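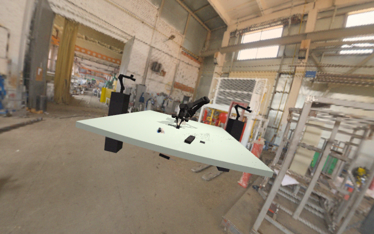 Week 6: Email list segmentation and lead scoring

Reading before the tutorial: unit reader, chapter 4. Bring the Hultow worksheet.

6.1 Terms

A segment is a rule applied to the contact table. Membership is recalculated each time the rule runs. A static list is a stored set of contact IDs and does not change until someone edits it. Students often confuse the two when reading open rates over several months.

6.2 Worked case: Hultow

Hultow sells bookkeeping software to small trades businesses. Its contact table holds 1,803 records. After removal of hard bounces and unsubscribed addresses, 1,000 remain mailable. Of these, 369 opened or clicked at least one message in the previous quarter and form the engaged segment.

Engaged share = 369 / 1,000 = 36.9 per cent

Note the denominator. Dividing by the full table gives 20.5 per cent, a figure that mixes engagement with list hygiene. State which base you are using in every report.

6.3 Scoring

Points are assigned per behaviour and summed. Hultow passes a contact to sales at 70 points. Weightings used:

Pricing page visit: 20
Webinar attendance: 25
Guide download: 15
Email click: 5

A contact with one of each scores 65 and stays in nurture — a second click brings the total to the threshold. Scores should decay. Without decay, a contact last active in September can still sit above the line a year later.

6.4 Consent

Commercial messages need consent, sender identification and a working unsubscribe facility. Consent may be express or inferred. Record the source and date for each contact.

6.5 Exercise

Recalculate the Carnov list on both bases and propose a decay rule. Submit as a single page.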